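Breseseo Athletic football

Breseseo Athletic is the intercollegiate football program of Breseseo College, a small private school in the town of Breseseo. The team plays at Voicu Field and competes in the Zomeo Conference, a league of small colleges that sponsor football without athletic scholarships. Its colors are dark green and white.

History

The college first fielded a team as a student club with no paid coach. Games were played on a hay meadow at the north end of campus, and opponents were mostly high school and town teams from the same valley. The club became a varsity program when the college joined the Zomeo Conference as a charter member.

Early varsity teams relied on the single wing long after most of the conference had dropped it. The offense was slow and hard to prepare for, and it produced the program's first winning seasons. A switch to the option came later, and the team ran some form of it for most of the next 40 seasons.

The program was suspended for two seasons when the college could not field enough players. It returned with a shortened schedule and lost every game in its first year back. The longest winning streak in team history, 11 games, began three years after that and ended with a loss at Fadodness State.

On 3/25/20 the college canceled spring practice. The conference followed with a decision to move to a schedule of league games only, with the opening kickoff pushed to the last week of September.

Stadium

Voicu Field has a listed capacity of 3177, most of it in a single concrete grandstand on the west side. The east side has metal bleachers for visiting fans and a grass bank behind the south end zone, where seating is not ticketed. The field was natural grass until the drainage under it failed, and it was replaced with artificial turf. The college's soccer and lacrosse teams share it.

Locker rooms are in the basement of the gymnasium, and players walk across a service road to reach the field. The visiting team dresses on the floor above.

Training table

The program does not have its own dining hall. Players eat in the main campus cafeteria during the school year, but the cafeteria is closed for most of preseason camp. During that period meals are cooked in the kitchens of the residence halls, with menus planned by the athletic training staff. Dinners are built on rice, chicken, eggs and cooked vegetables, and players living off campus are given a short recipe booklet to follow at home.
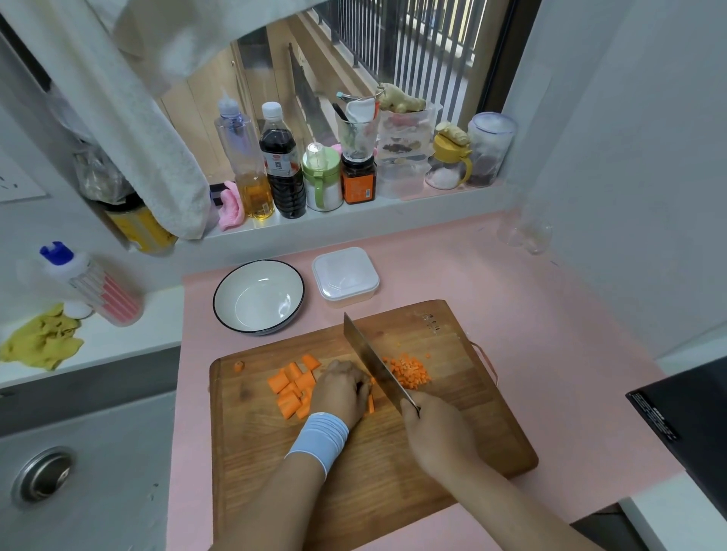 Carrots being diced on a wooden cutting board.

Camp lasts three weeks. Practices are held in the morning and early evening, with meetings and film in between.

Rivalry

The main rival is Fadodness State, 41 miles away by road. The two schools play in the final week of the regular season for the Mill Bucket, a galvanized pail painted half green and half maroon. The winner keeps it for a year and repaints the score on the bottom. Fadodness State leads the series. The game has decided the conference title four times - twice in favor of each school.

A second series, against Zomeo Tech, was played every year until a change in the conference schedule. The teams now meet two years out of every three.

Records

The career rushing record was set during the option years, and no back since has come within 500 yards of it. Most of the passing records are recent and date from the team's move to a spread offense. Statistics from the club era are incomplete and are not counted by the college.

See also

Zomeo Conference
Voicu Field
Mill Bucket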